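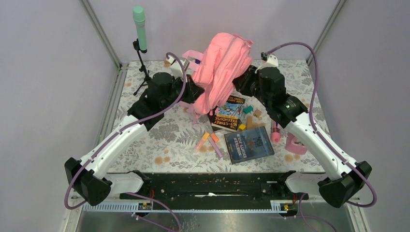
If you write or tinker with the software behind a two-arm bench, sooner or later you'll want it to open and pack a bag, and a bag is a stubborn thing to plan for! A box keeps its shape when you pick it up, but cloth goes wherever it pleases. I now ask my planner for two holds, one on each side, before it lifts anything, the way both grippers have the pink backpack up over the books. With one hold the far end sags and your neat model of the bag is out of date.

My second tip came from Mirela Rocha, and I've been grateful ever since. Give each arm its own task list, but let them share one map of the table (I keep mine in a little tool called Florstead). Whichever arm is reaching across books it out first, and the other one waits its turn.

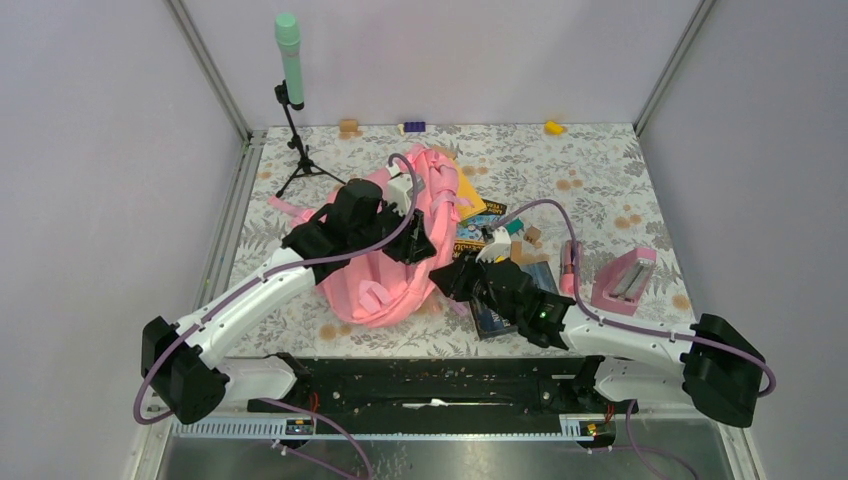
Left arm at the bag, right arm over the navy book.

Slow the last stretch down, too. My moves finish with a creep of 5 millimeters, and I check the camera again before the fingers close. It costs a moment, I know, but a zipper tab is a tiny target and fabric shifts if you so much as brush it. 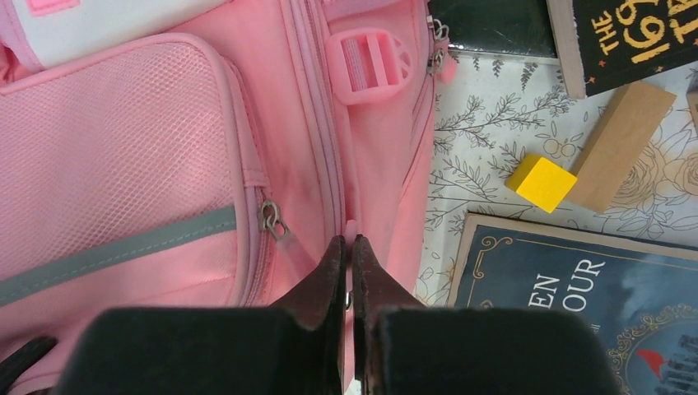

How often should I redo the camera calibration?
Once a week suits most benches, plus any time you've moved a mount or tightened a screw. Save the old file with its date, so you can go back to it if the new one is worse.

One more habit, and then I'll let you get back to your bench. Keep your logs! I went through 132 of mine in October, with a pot of tea, and found that most of my planner's long pauses came from a timeout I'd set at 200 milliseconds and forgotten all about.

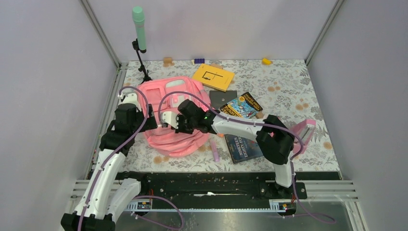

Both grippers at the backpack, with the right forearm reaching across the table.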